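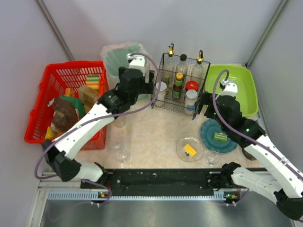 Omid Rahimi me escribe que con 12 demostraciones bien hechas tendría que bastar para una tarea de mesa, y que lo demás es perder la tarde. Le contesto por partes, que en un solo mensaje no cabe.

Doce bastan si todo está siempre en el mismo sitio. Lo probamos en diciembre, en Avthorpe, con el plato fijo y el vaso fijo. El modelo aprendió el recorrido de memoria. Movimos el vaso un palmo y fue a cerrar la pinza donde estaba antes.

Desde entonces cambiamos la colocación en cada episodio. Platos, vasos y paquetes se reparten otra vez a mano antes de grabar. Es la parte más lenta y la que más se nota en los resultados.

El conjunto de Lenoter va hoy, 2025-01-07, por 667 episodios grabados. Válidos, 481. El resto se queda fuera del entrenamiento.

Motivos de descarte, por orden de frecuencia: el operador duda a mitad de camino y deja el brazo parado, se cae un objeto, una de las cámaras pierde imágenes. Las dudas son lo peor, porque el modelo también las copia. Si alguien se para a pensar, el episodio se borra y se repite.

Las caídas las guardamos aparte. Si el operador recoge el objeto y termina bien, ese episodio puede servir para enseñar a corregir. Todavía no hemos entrenado con ellos. 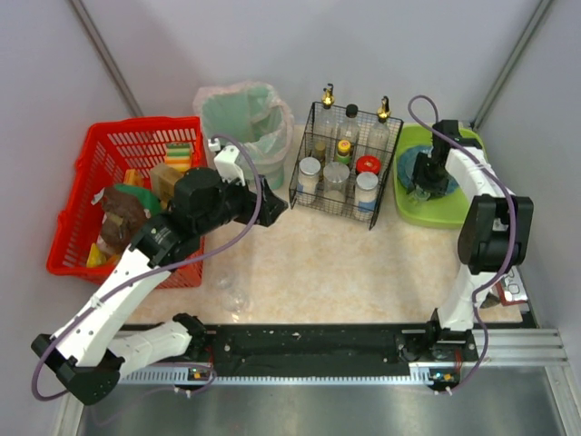
Pinza derecha sobre el plato azul, dentro del barreño verde.

Sobre el vidrio: sí, complica las cosas. Un vaso transparente en una mesa clara casi no se ve, y a quien teleopera mirando solo la pantalla le pasa lo mismo que al modelo. Lo dejamos puesto. En una cocina hay vasos.

Cada operador hace seis episodios seguidos y descansa. Probamos tandas más largas y los últimos salían con movimientos más bruscos. Cuando revisas las trayectorias se distingue bastante bien quién iba cansado.

Las etiquetas las escribimos al terminar cada tanda, con una frase corta por episodio. Antes lo hacíamos al final del día y había que volver a ver los vídeos para acordarse de qué se había pedido.

Para la revisión usamos Berance. Marca los tramos sin movimiento y los saltos en las articulaciones, pero decide una persona. Dos personas si no está claro.

Omid pregunta también si vamos a publicar los datos. Una parte sí. Falta cerrar el formato y repasar las etiquetas de las primeras semanas, que están escritas cada una a su manera.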